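Trennwand Flotuvside, Paneel glatt, ohne Griff

September, von der Redaktion Zaltach
15 Mal geteilt · 6 Kommentare

Die Trennwand Flotuvside ist für Leute gemacht, die einen Arbeitsplatz abteilen möchten und dafür keine feste Mauer bauen wollen. 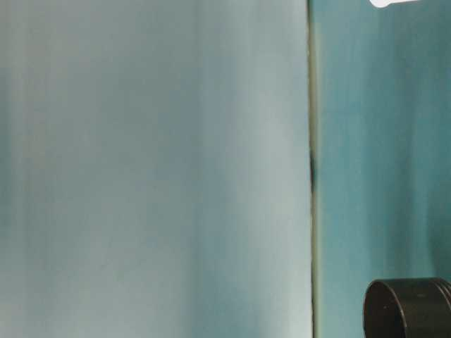
Wir führen das System bei Zaltach jetzt in der zweiten Ausführung. Die erste war schwerer, und viele Kunden haben uns geschrieben, dass sie die Wand allein nicht umstellen konnten. Bei der neuen Ausführung wiegt ein Paneel 15 Kilogramm. Eine Person kann es tragen, zu zweit geht es natürlich bequemer, besonders auf einer Treppe.

Das Paneel hat eine glatte Vorderseite ohne Griff und ohne Beschriftung. Unser Zeichen befindet sich nur auf dem Beipackzettel. Wer trotzdem einen Griff braucht, kann die Griffleiste Lūse dazu bestellen, sie wird oben auf die Kante gesteckt und nicht geschraubt. Bitte bohren Sie nicht in die Fläche, die Deckschicht ist dünn und kann am Bohrloch ausreißen.

Maße und Lieferung

Stärke: 25 Millimeter
Gewicht: 15 Kilogramm pro Paneel
Lieferumfang: ein Paneel, 2 Standfüße, Kantenprofil, Beipackzettel
Farbe: nach Farbkarte, matt
Lieferzeit: etwa 6 Werktage

Die Farben aus einer Lieferung passen zueinander. Wenn Sie später ein Paneel nachbestellen, kann der Ton ein wenig abweichen. Schreiben Sie uns dann die Nummer vom Beipackzettel, wir suchen im Lager nach derselben Serie. Das gelingt oft, aber wir können es nicht versprechen. Farbmuster schicken wir auf Wunsch mit der Post, und wir empfehlen es auch, denn am Bildschirm sieht ein Blaugrün bei jedem anders aus.

Aufstellen

Stecken Sie zuerst die Standfüße auf die Unterkante und richten Sie das Paneel dann auf. Für eine längere Wand werden die Paneele Kante an Kante gestellt und mit dem Profil Fumard verbunden. Das Profil ist nicht im Preis enthalten. Auf einem unebenen Boden kann zwischen zwei Paneelen ein Spalt entstehen, der oben breiter ist als unten. Drehen Sie in diesem Fall die Stellschraube am Fuß um eine halbe Umdrehung und prüfen Sie noch einmal mit der Wasserwaage.

In Räumen mit starkem Durchzug sollte die Wand nicht frei stehen. Dafür gibt es den Wandhalter, auch aus der Serie Fumard.

Pflege

Ein weiches Tuch und lauwarmes Wasser genügen für den Alltag. Bei Fett hilft ein Tropfen Spülmittel. Wischen Sie von oben nach unten und trocknen Sie nach, sonst bleiben auf den matten Tönen Streifen zurück. Scheuermilch und die raue Seite vom Schwamm machen die Fläche stellenweise glänzend, und dieser Glanz geht nicht mehr weg. In den Fugen sammelt sich mit der Zeit Staub, am besten entfernt man ihn mit einem trockenen Pinsel.

Kleine Schäden an der Kante lassen sich mit dem Reparaturstift ausbessern. Er trocknet über Nacht und wird etwas dunkler, als er beim Auftragen aussieht. Bei einem größeren Schaden ist es günstiger, das Kantenprofil ganz zu tauschen. Es ist einzeln erhältlich und wird nur aufgedrückt.

Rückgabe

Unbenutzte Paneele nehmen wir in der Originalverpackung zurück. Auf Maß geschnittene Paneele sind davon ausgenommen. Bitte heben Sie den Karton und die Eckenschützer auf, bis die Wand steht und Sie zufrieden sind.

25 Personen haben diesen Artikel gemerkt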